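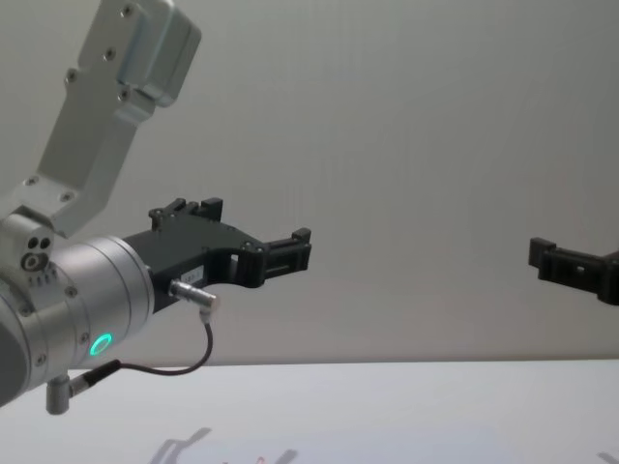 Left arm and white tabletop, October.

4:40 pm. Back on the panic selling model. Samina Tanoli sent over the cleaned Durketti price file this morning (thank you!!) and it runs to 691 trading days, so I finally have enough to try the split adjustment properly. First go was garbage – I'd adjusted the prices but left the volumes alone, so the split looked like a giant selloff. Fixed it, reran, much calmer chart.

Next question is how fast the small holders bail out. I set the stop at 8 percent below the 20 day average and got up to 900 forced sales in the worst week, and that feels high to me. Rasmus Jaunzems thinks I'm counting the margin accounts twice. He may well be right, ugh.
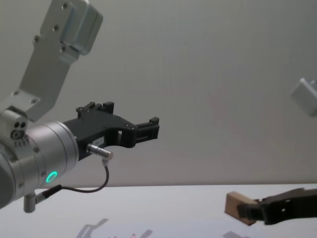 Photo: R. Jaunzems / Tistholm

To do: pull the margin accounts out and rerun, then try the same stop on the Yousafzai fund. Ask Samina if her dividends are in or out. Leave Hoteseo alone until the rerun is done.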